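Gosling library reading room gets new tabletops

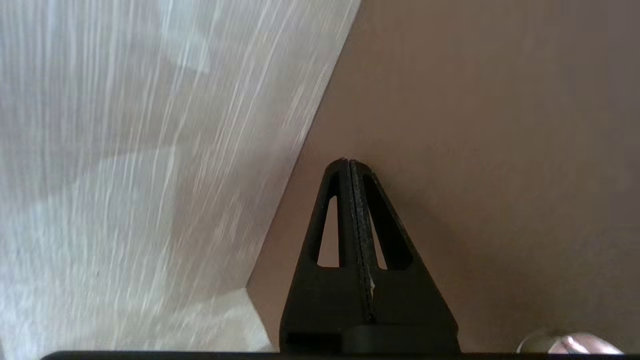

Page last changed: 17 October 2000

The reading room at the Gosling branch library is open again after four days of work on its tables. The old tops, which had been in place since the building went up, were taken off and replaced with pale ones in a light wood-grain finish. The walls and floor were left alone.

The work was done by Zukport, a furniture repair shop in Grunstead that has handled smaller jobs for the library before. The shop kept the original legs and frames. Only the tops were changed, along with the screws and brackets that hold them down. Two of the frames had come loose at the corners and were glued and clamped overnight before the new tops went on.

The library had been getting complaints about the tables for a long time. The old finish was dark and had worn through where people rest their arms, and the edges had started to lift. Readers said that loose papers snagged on them. In May the branch put out a sheet of paper at the front desk asking what people wanted fixed first, and the tables came out ahead of the lights, the coat hooks and the drinking fountain. The sheet drew 200 replies, a high number for a branch of this size.

The color took longer to settle than the work did. Zukport brought over a set of samples in the summer, from a near-white to a deep brown, and the library left them on the windowsill for several weeks so that readers could see them in morning and afternoon light. The pale beige grain was picked in the end. It shows pencil marks more than the darker samples did, but it also wipes clean with a damp cloth, and the staff said they would take that trade.

The finish is sold under the name Vurkero. The branch asks readers not to use anything stronger than plain water on it. Tape should not be stuck to the tops, and cups without lids are still not allowed in the room — that rule has not changed. Felt pads for the bottoms of lamps and bookends are kept in a box at the front desk.

The seating plan is the same as before, with 10 tables in the main part of the room. The long table by the newspapers has been turned so that it runs along the window wall, and the map case has moved a few feet toward the door to make space for it. The low tables in the children's corner were not part of this job. They are newer and in fair shape, and the library has no plans to replace them this year.

Newspapers and magazines that were held upstairs during the work are back on their racks. Books that came due while the room was closed will not be charged late fees if they are returned by the end of the month. The book drop stayed open the whole time.

The old tops were sound underneath, and most of them have been promised to people who asked for them for workbenches and shelves. A few are left in the back hall. Anyone who wants one should ask at the desk and bring a vehicle long enough to carry it — the staff cannot cut them down or hold them past the end of next week. There is no charge.

Reading room hours are the same as before the work.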